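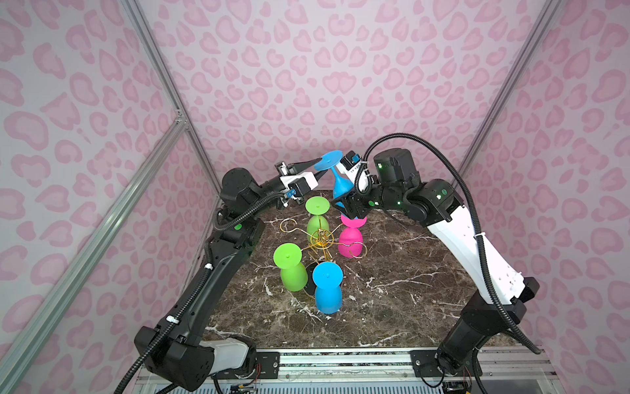 17 April 2023

Finally sorted out the glasses! I've gone for the silicone ones, and the gold mug tree was Zanele's idea - she swears by hers in Clivcombe and says stems hang on it as happily as handles. We'll see. I do like the pale blue, and you can drop one without the whole evening stopping (I lost two proper ones in December and was finding bits for weeks).

Still no idea where the tree will live. Next to the kettle, probably, if I shift the bread bin. Must ring Zanele back before 10 and ask how she stops hers tipping over.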